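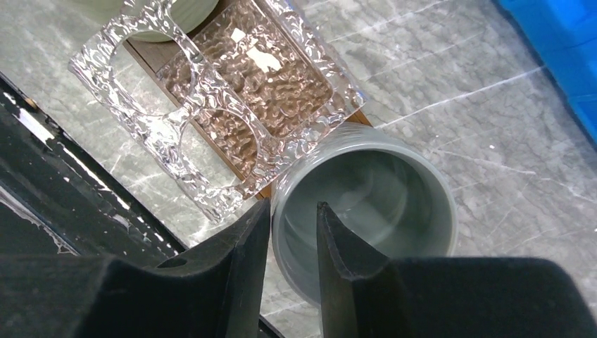

Cup and tray task, gripper keeps nudging things (student project, long)

Posted in: Student builds and clubs

gulen_bench
Right so this is our term project, second year group, four of us. Task is tidy the tea things. Cups, clear tray with the cup holes, blue tub. Arm has a wrist camera and two fingers, all the learning is from us driving it by hand and recording. We've got 72 decent runs so far and the marking is in June.

Problem is the cups. Approach looks fine on the wrist view, right up to the rim, then the fingers close a bit off centre and shove the cup sideways before they grip. Not every time. Enough times. When the cup is close to the clear tray it's worse, no room to be off.

Anyone had this? Is it the data or the gripper or us

ultska_tom
Data. 72 isn't many. We needed a lot more before ours stopped wandering and that was with foam blocks.

jadoon9
Disagree, more runs of the same bad habit gives you a very confident bad habit. Watch your own recordings back. I bet whoever drives it comes in at an angle and corrects at the last second. The policy copies the angle and not the correction.

gulen_bench
ok that's a bit close to home. Two of us drive and we do come in differently. Ximeng Zheng is tidy and slow, I'm the other one

marrowfat
Ha. Split the recordings by driver and train on hers only. Costs you an evening.

ultska_tom
And then he's got half the data. Which was already not enough??

marrowfat
Half the data that all agrees with itself. I'd take that. We did exactly this at Stalico club last year, 40 runs from one driver did better than the whole pile from everyone. Different arm, mind.

ultska_tom
One club one arm one year. Fine, try it, but I'd still record more.

pell_k
What's your speed on the last bit? If you're going down at the same speed as you cross the table thats half of it. Slow right down once the tips are level with the rim. Also are you closing both fingers evenly, ours had one sticking and it pushed everything left for weeks before anyone took it apart.

gulen_bench
Not checked that. Will do tonight. Speed is whatever our hands do, no limit set

pell_k
Set one.

gulen_bench
Back, 9pm ish. Fingers are even, measured the travel on each. Set a speed limit near the table. Trained on Ximeng's runs only, left it cooking through tea.

Cups: better. Still misses some but it isnt bulldozing them any more. So jadoon9 and marrowfat get that one.

Other half of the task though. The clear tray with the holes has to come back out of the blue tub. And the thing is see through and bumpy all over, it glitters, so the camera sees a different tray every time the arm moves. We aim for the strip between the two round holes.

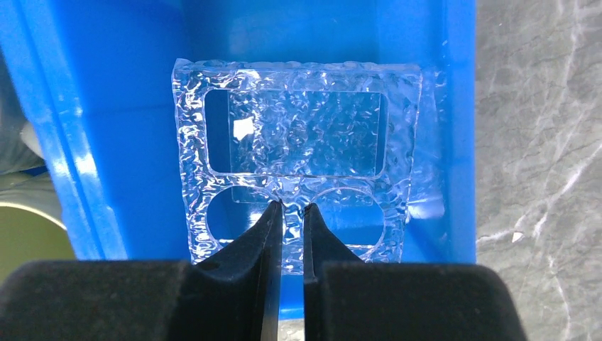 Why is a see-through object harder for it than a cup?
The camera gets very little from the plastic itself, mostly reflections and whatever colour is underneath, and both change as the wrist moves. A cup has one colour and a rim that stays put.

gulen_bench
^ that's from our write up, pasting it so you can shout at me if it's wrong

jadoon9
Reads ok to me. I'd add that the holes are your friend, their edges are the one thing that keeps its shape.

marrowfat
Why the middle strip at all? Go for an outside edge. More to hold, and if you slip you don't end up with a finger down a hole.

gulen_bench
Tried. Not enough space between the tub wall and the tray for our fingers, they're chunky higher up. Knocks the tub.

marrowfat
Then bigger tub.

gulen_bench
Tub is in the brief we handed in. Can't swap it now

ultska_tom
Put a bit of matt tape on the strip. Job done.

jadoon9
That's cheating a bit isn't it. If the project is "pick up clear plastic" and you stick tape on the clear plastic

ultska_tom
Read the post. Project is tidy the tea things. Nothing in there about it having to be see through. Loads of teams mark up their objects.

pell_k
Depends on the marker. Ours would have docked us unless it was written up. Do both, runs without tape and runs with, put both numbers in the report. Then it's a result and not a dodge.

gulen_bench
I like that. More work but I like that

pell_k
Lighting as well. Are you under strip lights or a window? Record everything at one time of day or record at lots of times. The in between is what gets you, all the training in the afternoon and then the demo's at 10am.

gulen_bench
...demo is at 10am

pell_k
Well there you go.

marrowfat
Or get a lamp and draw the blinds. Cheaper than getting students up in the morning.

jadoon9
Lamp will make the glare on that plastic worse if it's a small one. Bounce it off the ceiling or put some baking paper over it. Not touching the bulb obviously.

gulen_bench
Plan then. One driver (not me). Speed limit stays. Blinds and a bounced lamp. 40 new runs on the clear tray no tape, same again with tape. I'm on resetting the table between goes which is apparently my level

ultska_tom
Same again each, now that's more data. Told you

marrowfat
oh give over

gulen_bench
Will post the success rates when we've got them. If anyone has a good way of naming recordings so you don't lose track of which is which, say now, ours are called final, final2 and final_new

pell_k
Driver, object, tape or no tape, run number. In that order, no spaces. Do it before you record the next lot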